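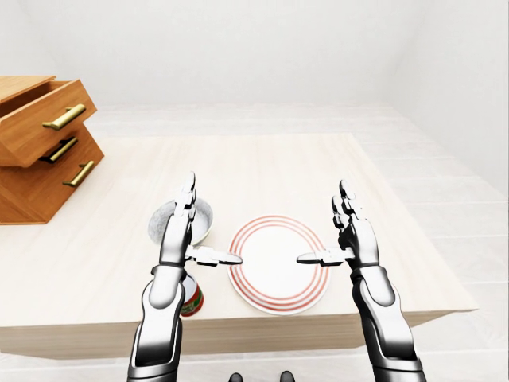 釣りミニゲームをメインクエストに組み込むの、もうやめてほしい。

Skodisの新作の話。3章の途中で港町に着いたら、船に乗るために「銀ヒレ」を4匹釣れと言われる。ストーリーは追っ手が迫ってるところ。緊迫したBGMのまま、釣り。35分かかった。途中で何を追われてたのか忘れた。

釣り自体が嫌いなわけじゃない。前作のGilliesでは197時間のうちかなりの部分を湖で過ごしたし、図鑑も全部埋めた。あれは寄り道だったから楽しかった。やりたい時にやって、飽きたら帰る。それだけ。

強制になると話が変わる。チュートリアルは一回だけ、しかも画面の切り替わりが早くて読みきれない。読み返そうにもメニューのどこにもない。竿のゲージは赤になったら離すのか、赤の手前で離すのか。正解は手前。これに気づくまでに餌がなくなって、店まで買いに戻った。往復のロード、長い。

「世界に触れてもらうため」という擁護はよく見る。わからなくはない。作った側は見てほしいだろうし、釣り場の水面は確かにきれいだった。でも見てほしいなら、1匹でいいと思う。1匹釣ってハマる人は勝手に残る。4匹やらせて嫌いになった人は、クリア後も二度と来ない。自分がそう。

Storedovはこのへんうまかった。料理の勝負に負けても話が進む。勝てばレシピがもらえて、負けたら相手に少しいやみを言われるだけ。悔しいから後でやり直しにいった。結局3回やった。強制されてないのに。

せめてスキップをつけてほしい。2回失敗したら飛ばせる、くらいで十分。報酬なしでもかまわない。難易度設定に「ミニゲーム」の項目を分けるのでもいい。戦闘は難しいままやりたいけど釣りは簡単にしたい、とゆう人は多いはず。

次のアップデートで調整が入るという噂もあるけど、公式の告知はまだ見てない。ちなみに5章にもまた釣りがあるらしい。いま4章の終わりで止まってて、先にPritikの積みを崩すことにした。あっちも序盤にカードゲームがあるみたいだけど、断れると聞いたのて。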